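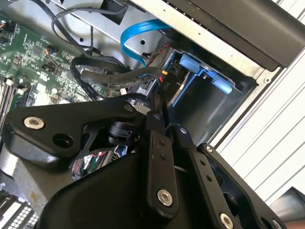
Interior of an opened desktop computer case

Saha Light Client: Frequently Asked Questions

Applies to release 2 and later. For earlier builds, see the archived FAQ.

What is Saha?
Saha is an open source light client for the Brindau ledger. It downloads block headers, checks the signatures on them, and requests proofs only for the accounts you ask it to watch. It does not store the full chain.

Who maintains it?
Grutstead maintains the client and the header format. The Clondon wallet library is a separate project that calls Saha through its local interface. Report wallet problems to Clondon first.

Do I need to trust the server I connect to?
Not for account balances or contract state. Each reply carries a proof that Saha checks against a verified header. A server can still refuse to answer or answer slowly, so configure at least two.

How far back does the first sync go?
By default it starts from the checkpoint built into the release and moves forward. To start from another checkpoint, pass its hash with --from. If the hash does not match a signed header, the client exits with code 106 and writes nothing to disk.

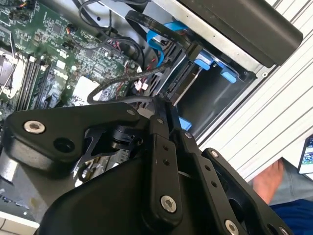 Code 106 also appears when the checkpoint is valid but belongs to the test network. Compare the network field in saha.conf with the network the hash was copied from before filing a report.

How many headers are kept?
The most recent 3,000. Older headers are reduced to a summary hash and deleted. The limit can be raised with keep_headers but not lowered, as reorganization handling depends on it.

Can I submit transactions through Saha?
Yes. The client passes signed transactions to every configured server and reports the first acceptance. It does not sign anything and never reads private keys.

Why does a transaction show as "seen" but not "final"?
"Seen" means a server has accepted it into its queue. "Final" means the transaction is in a block whose header has been signed by the required share of validators. Do not release goods or funds on "seen".
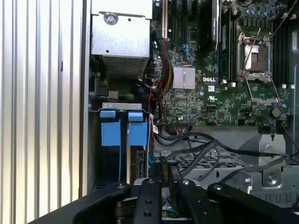

Dell desktop workstation with the interior exposed

Can I run two copies on one machine?
Yes, with separate data directories and ports. Two copies sharing one directory will corrupt the header store — the lock file catches most cases but not network drives.

How do I move to a new machine?
Stop the client, copy the data directory, and start it again with the same configuration file. The store is checked in full on the first start.

Is there a stable interface for contract developers?
The query calls are stable. The event subscription calls are still marked experimental and may change before the June release.

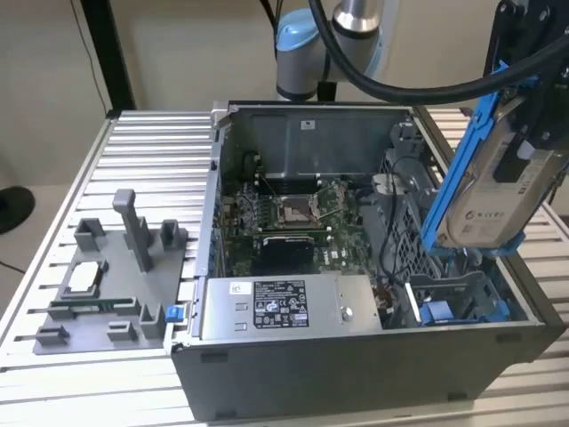

Answers below by Awuor Okoth, Grutstead developer support

Which contract languages are supported?
All of them. Saha reads contract state by storage key and has no knowledge of the source language. Your compiler should be able to output a storage layout file; pass it with --layout to get named fields in place of raw keys.

Why is a field returned as empty?
Either the key has never been written or the layout file is from a different build of the contract. Run saha layout check with the deployed contract address to tell the two apart.

Where do I report a security problem?
Use the private report form in the repository. Public issues are copied to the mailing list as soon as they are opened.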